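Socks on a clip hanger

In April our building closed the drying room in the basement, and since then all laundry must dry inside the apartment. For shirts and towels I have a folding rack and it is fine. For socks it was a disaster. They fell between the bars, they slid behind the radiator, and every Monday I had one sock left over.

My neighbor from Wornen street gave me the idea of a hanger with clips. I went to Bremik, the household store near the tram stop, and they had three kinds. I took the plastic one because it was the cheapest and because metal ones leave marks on my shelf. It takes very little place when I put it away in the closet.

The first question was where to hang it. The shower rod is too high for me and the door handle is too low, so long socks touched the floor. What I like best now is a wooden pole on two slanted posts, with a wire hook fixed to it with clear tape. It does not look elegant, but a hanger with socks is not heavy. 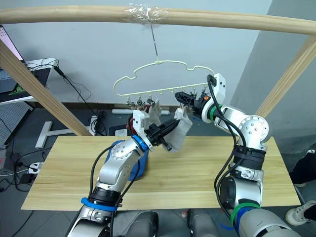 The second white sock goes up to the clips on the right side.

I have learned some small things in these weeks. I always clip a sock at the top, on the elastic part, and let the toe hang down. If you clip the toe, there is a little bite mark that stays until the next wash. A sock that comes twisted out of the machine I first pull straight with two hands, one at the top and one at the bottom. It needs a few seconds only, and later I don't have to do anything when I fold.

Also I start in the middle and then go to the sides, one left and one right. When I fill one side first, the hanger tips and everything slides together in one wet bunch. Thick wool socks get a free clip between them, or they are still damp after 23 hours in my cold hallway.

Pairs I hang next to each other. It sounds like too much order for socks, but when they are dry I take them off already in pairs, and the sorting on the bed is finished. I used to hate this sorting more than the ironing.

Next I want to try the same hanger for baby mittens and kitchen cloths.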